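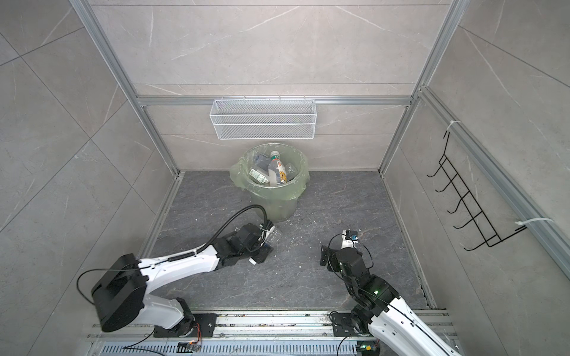

ホーム｜会社情報｜製品一覧｜ニュースリリース｜採用情報｜お問い合わせ

ニュースリリース

株式会社Cludton、掛けて使う白いワイヤーバスケットと半透明の丸型ごみ箱の「Pluvholm」シリーズを8月より取り扱い開始
~台所のすみの小さな片づけを、毎日のことだからこそ心地よく~

暮らしの道具の企画・販売を手がける株式会社Cludtonは、水まわりや台所の限られた場所で使う収納とごみ箱のシリーズ「Pluvholm(プルヴホルム)」の取り扱いを、この8月より直営店および公式オンラインストアで開始いたします。日ごろから弊社の道具をお使いくださっている皆さま、そして店頭で長々と立ち話にお付き合いくださるお客さまに、ようやくお知らせできることを、担当者一同たいへんうれしく思っております。

■はじまりは、お客さまからのお便りでした

弊社では昨年、ご購入者さま向けの会報誌「Jorkesham通信」で、ご家庭のごみの分け方と置き場所についてのアンケートを行いました。お忙しいなか2,186名もの方からご回答をいただき、自由記入欄には、こちらが恐縮するほど細かな字でびっしりと書いてくださった方もいらっしゃいました。

なかでも多かったのが、飲み終えたペットボトルや紙パックの置き場所に困る、というお声です。資源に出す前のものが流しの横に並んでしまう、袋を掛けるとごみ箱の見た目が気になる、替えの袋をしまった引き出しが遠い、床にものを置きたくないけれど棚を足す余裕もない。読みながら、うちもまったく同じです、と何度も声が上がりました。社員の台所事情まで次々に明るみに出て、打ち合わせがずいぶん長引いたことも、今となってはよい思い出です。

■バーに掛けるだけの、白いワイヤーバスケット

シリーズの一つめは、壁の横バーに引っ掛けて使う、横長のワイヤーバスケットです。色は白。細かなひし形の網目で、上の縁に小さなフックがつき、側面には横方向の補強が二本入っています。ふたのない形ですので、ものの出し入れに手間がかかりません。

大理石調のような明るいグレーの壁に合わせると、白い網目がすっとなじみ、中が空のときにも寂しい感じがいたしません。替えのごみ袋、ふきん、スポンジの買い置き、輪ゴムやクリップなど、行き場の定まらない軽いものをまとめておくのにお使いください。ごみ箱の真上に掛けておけば、袋を替えるときに立ったまま手が届きます。店頭ではこの上下の組み合わせでご覧いただく予定です。

■中身がほんのり透ける、丸いごみ箱

二つめは、半透明の丸型ごみ箱です。ごみ箱は中を隠すもの、と思っていらっしゃる方も多いことでしょう。弊社でも意見が分かれ、最後まで話し合いが続いたところでした。それでも半透明を選びましたのは、たまり具合が外からそれとなくわかるほうが、袋を替えるきっかけになるというお声に背中を押されたからです。

袋は口を外側へ折り返して掛けていただきます。このとき、ぴんと張らせようと頑張らなくてもかまいません。くしゃっとしわが寄ったくらいでも、それはそれで台所らしい眺めです。淡い緑色の袋を合わせますと、半透明の本体と重なってやさしい色合いになり、濃いグレーの石目調の床にもよく映えます。ペットボトルなら、立てて入れても寝かせて入れても、お好みでどうぞ。分別の決まりはお住まいの自治体によって異なりますので、資源として出されるものは、それぞれの案内に沿って分けてくださいますようお願いいたします。

■企画担当 Zixuan Jiangより

「私が育った家では、台所のごみ箱の場所が季節ごとに変わっていました。祖母が、夏は風の通るところ、冬は流しのそば、と決めていたのです。子どものころは不思議でなりませんでしたが、自分で台所に立つようになってから、祖母の気持ちがよくわかるようになりました。片づけの形はお住まいごとに違いますし、同じお宅でも年月とともに変わっていきます。Pluvholmはどちらも、気が向いたときにひょいと動かしていただける道具にしたいと思って企画しました。まずは一週間、お好きな場所で使ってみてください。なんだか違うなと感じたら、また別の場所へ。そんなふうに気長にお付き合いいただけたら、こんなにうれしいことはありません」

■お手入れについて

バスケットは、やわらかい布で網目に沿って拭いてください。汚れが気になるときは、薄めた台所用中性洗剤で洗い、水気をよく切ってから掛け直していただけます。ごみ箱は袋を外して丸洗いし、風通しのよい日陰で乾かしてください。ボトルや容器は軽くすすぎ、水気を切ってからお入れいただくと、においが残りにくくなります。

■販売概要

シリーズ名:Pluvholm(プルヴホルム)
品目:掛けるワイヤーバスケット(白)、丸型ごみ箱(半透明)
価格:二点セット 3,893円(税込)
取り扱い開始:8月
取り扱い店舗:Cludton直営店 全9店舗、公式オンラインストア
※ごみ袋、壁の横バーは商品に含まれません。
※単品でのお取り扱いについては、各店舗へお問い合わせください。

■店頭での小さな催し

取り扱い開始に合わせ、直営のColombo店では「台所のすみ相談会」を開きます。置き場所に迷っていらっしゃる方は、台所の写真や簡単な間取りのメモをお持ちください。スタッフが一緒に考えます。定員は20名さま、参加は無料で、午前10時より店内奥のテーブルにて行います。お茶をご用意してお待ちしておりますので、お買い物のついでに、どうぞお気軽にお立ち寄りください。お申し込みは店頭にて承ります。

■本件に関するお問い合わせ

株式会社Cludton 広報担当
公式サイトのお問い合わせフォームよりご連絡ください。商品の貸し出しや取材のご相談も、同じ窓口で承っております。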